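27 January 2021

Bench tips for the two-arm stitcher. Murkport shared shop, back bench. Adding to these as I go so they're in no order, sorry. Skip to what you need.

**Cables first**

Label both ends before you pull anything off. Painter's tape and a fat marker. Left arm is L1 to L4, right arm is R1 to R4. I lost a whole evening to a swapped elbow and wrist, both plugs fit either socket, thanks Grovell.

Leave slack at the wrist. More than looks right. Then roll the wrist all the way both directions by hand with the power off and see what goes tight. Zip ties loose, trim the tails flush or they snag the thread later.

**Clamping**

Base plate goes to the bench with two clamps per side. One clamp and it walks. Very slowly, so you blame the software. Valentin drew a pencil line around the plate so you can see when it has moved, best fix on this page and it cost zero.

Drawer liner under the work tray. The rubbery kind. Tray still wants to slide? Wipe the bottom of it, it's probably greasy.

**Homing**

- Jaws empty before you home. Always.
- Home left, park left, then home right. Both together and they'll meet in the middle.
- Wrist offset on the right arm is 394. Left is 4. No idea why they're so differnt. Don't "fix" it.
- Jelotik forgets the offsets if you pull the plug instead of shutting down. Write them on tape on the case. I did, somebody peeled it, I did it again.

**Cleaning the jaws**

Old toothbrush, warm water, drop of dish soap. Brush along the teeth and then across. Dry with a lint-free rag and open and close the jaws while you dry or water sits in the pivot. One drop of light oil on the pivot, wipe it, wipe it again. Oil on the thread makes it slide out of the grip and you'll chase that for an hour.

Don't soak. Isauro soaked one and the pin siezed.

No wire brush. Please.

**Practice stuff**

Start on foam. Kitchen sponge is too soft, it bunches up. Packing foam with a strip of old bicycle tube glued on top holds a knot well enough to learn on. After that, meat from the butcher. Cover the bench in freezer paper shiny side up, tape all four edges, and keep a lidded bin next to you. Gloves on. Nothing from this bench goes in the shop fridge, Eugénie has said this more than once and she's right.

Cut your practice lines before you clamp the tray in, with the arms parked. Space them out. Leave yourself a clean patch for a retry.

**Light**

One lamp, low, off to the side. Straight down and every wet spot glares back into the camera. A square of baking parchment over the lamp head helps if the bulb is LED. Not on a halogen!! Those get hot.

Set exposure by hand once the lamp is where you want it. Auto exposure pumps every time a shiny jaw goes by.

**Thread**

Most of the trouble is here. Cut 11 inches, no more, until you're good at it. Longer gives you loops everywhere and one of them ends up around a jaw. Run it between two fingers first to take the curl out. Dark thread on anything light, and do your retries in another color so you can tell them apart afterward.

Slow the pull-through to half speed. Stop, look where the loop is, go again. Trim tails longer than you think you need, you can always trim again.

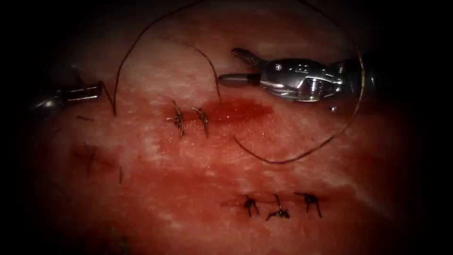 Closer in, from the wrist cam: 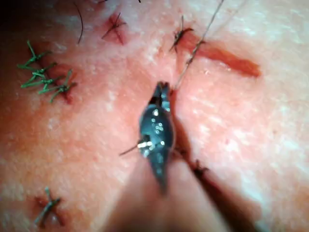
If a knot slips, check the jaw pressure before you touch the knot script. Grip a strip of paper and tug. Paper slides, pressure's low. Paper tears, too high. Want it to hold and not mark. Do both arms, they drift apart over a week of use.

Fraying thread is usually a burr on a jaw edge. Drag a cotton ball along the metal, it'll catch where the burr is. Few strokes with 2000 grit wet paper, rinse, try again.

**Counter**

Right arm is at 2509 jaw cycles on the log sheet. Timothée wants the tension cable looked at before anybody runs a long session. Write your number down when you finish, bottom of the sheet, legible.

**Packing up**

Park both arms. Jaws open a hair so the spring isn't loaded. Lamp off, lens wiped with the gray cloth (NOT the rag from the oil tin). Needles go in the screw-top jar on the Leblanc cabinet, count them in. Then shut down properly, wait for the fan to stop, then the switch.

Still need: another roll of freezer paper, cotton balls, a second gray cloth.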